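Questions I Keep Getting About the Workbench

I get a lot of the same emails, so I'm putting my answers in one place. If yours isn't in here, write to me (Myroslav Ivanyshyn, same address as always) and I'll add it.

Why do you work on a cloth?

Small metal parts roll, and my floor is concrete! Once a washer hits the floor it heads straight under the cabinets and I'm on my knees with a flashlight. On cloth, things mostly stay where I drop them. It's kinder to a polished face too.

Why such a dark one?

I tried a white bedsheet first and it looked awful inside a week. Dark gray lets shiny parts stand out, so I find them faster. It does show dust, I'll give you that.

Do you iron it?

Ha, no. I pull it more or less flat with my hands and leave the fold lines alone. If a plate rocks when I set it down, I slide it over a bit and carry on. For anything where flat really matters (checking a warped disk, say) I take the cloth off and use the bare top.

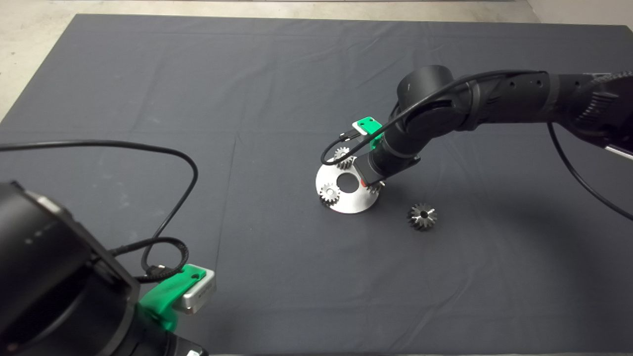
How do you clean it?

I shake it out in the yard, then go over it with a lint roller. After any filing or drilling I vacuum it first, both sides, with the brush head on. Please don't put a cloth full of metal bits in the family washing machine. I did that one time in May and heard about it for the rest of the summer.

What about the brushed plates? Mine always end up with scratches.

Wipe with the grain, never in circles, and lift the plate when you want to turn it! Dragging it over grit is what does the damage. If there's a hole cut in it, feel around the inside edge for burrs before you set it down, or it'll snag the fabric. I use 800 grit paper for that, just a few light strokes.

Where did you buy the cloth?

Fillwood, off the remnant shelf. I paid 20 dollars for enough to cut 3 covers, and I'm still on the second one. Torkano has something similar but it felt thin to me.

Can I use felt instead?

Sure, but it grabs every little shaving and won't let go. I went back to plain cloth pretty quickly.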